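The clear box and its critics

Märta Tangen has been selling storage for long enough to distrust most of it. She runs the home floor at Nygård, two rooms of shelving, hooks and bins up a flight of stairs from the paint department, and when I told her I wanted to talk about clear acrylic containers she sighed into the phone.

"You want me to say they change your life," she said. "I can tell you what they cost."

I went anyway, at four in the afternoon, when the floor is quiet. My own position should be on the record. I think the see-through box is one of the more successful cons in housekeeping. You pay to look at your own clutter, and then you pay again for labels that tell you what you are looking at. Tangen did not disagree as quickly as I had hoped.

"It depends what you had before," she said. "If you had a drawer you never opened, then yes, you'll use the stuff more. If you had a cardboard box with TEA written on it, you had a perfectly good system and you should go home."

Does she say that to customers?

"I say it to the ones who ask. Most people don't ask. They've seen a picture of a pantry somewhere and they come in with a list."

The list, she says, nearly always includes something with an open front. Plain lidded boxes still sell, but the ones people pick up and carry around the store are the bins you can reach into without taking them off the shelf. Jevholm makes a line of them that she has stocked for 3 years. Her complaint about it is the same complaint I have about most things in this category, that it was designed by somebody with very little in the house.

"Try putting batteries in one," she said. "Lovely. Try putting in a bag of rice that's been opened. The bag slumps forward and now you have a very expensive bowl with rice behind it."

I asked about dividers. I have never understood dividers. Either the things belong together, in which case leave them alone, or they don't, and they should be in different boxes.

"Dividers are good for one job," Tangen said. "Small stuff that comes in two kinds. Tea bags and coffee pods. Screws and wall plugs. Past that, you're making compartments and then looking for things to put in them. I had a man buy 6 divided bins and come back to ask me what other people kept in theirs."

What did she tell him?

"I told him the return policy."

She keeps a divided one out on the table by the register for people to handle, and we stood over it for a while. I will grant that it is a handsome object when there is nothing in it. The curve at the front is the sort of thing that makes you want to run a thumb along it. I said as much and then regretted it, because it was the first nice thing I had said all afternoon and she wrote it down on the back of a receipt.

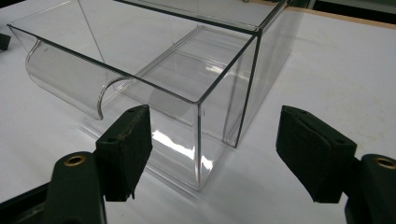 Sixten Halvorsen wrote in after an earlier piece of mine on the subject to say that I had the whole matter upside down, that the point of clear plastic is knowing when you are running low, and that he had not bought a duplicate jar of cumin since switching over. I read his message to Tangen. She wanted to know how much cumin he had been buying.

"But he's right about that part," she said. "Running low is the real argument. Everything else is looks. If you can see from the door that there are 2 filters left, you'll buy filters. I can't argue with it, and I've tried."

I tried too. My argument was that you can also open a lid. Tangen said that in her experience people do not open lids. They believe they will, and then there are three bags of lentils, all started.

Then there is the matter of scratches, which the catalogs leave alone. Acrylic marks easily. It takes a paper towel and some grit, and the box you bought for its clearness starts to look tired. Tangen tells people to wash the bins by hand with dish soap and a soft cloth, keep them out of the dishwasher, and stay away from window spray, especially anything with ammonia in it. She also tells them not to stack one inside another without something in between.

"They nod," she said. "And then they use the green side of the sponge."

Fingerprints she refuses to discuss. "It's a clear thing that you touch. What did you think would happen?"

She has a soft spot for the competition. Pillen, which makes a plain gray bin with a handle hole and no other ideas, sells about as fast as she can unpack it, and costs a good deal less. She has them in her own laundry room. In the kitchen at home she keeps exactly one clear container, on the counter, and it holds the things her family would otherwise ask her about: matches, tape, the spare key to the shed. I asked whether it was tidy. She said it was visible, and that she had stopped expecting both.

Who should buy them, then? She thought about this longer than about anything else I asked.

"Somebody with a craft table. Somebody who sorts parts, or beads, or seed packets, and puts their hand in 20 times in an evening. For that person an open front is worth paying for. For spaghetti, no."

And for the bathroom?

"Cotton pads, fine. Medicine, put it in something with a door."

I asked if I could quote her on the spaghetti, given that the store has a whole wall of bins to sell. She said I could, and that her advice to anyone who was unsure was to buy one, use it for a month, and see whether they still liked looking at what was in it. If so, come back for a second. She would rather sell two boxes that stay in use than a dozen that come back in the bag.

I bought one, for the record. It has pens in one half and nothing in the other. The receipt is in the kitchen drawer, and I have until November to make up my mind.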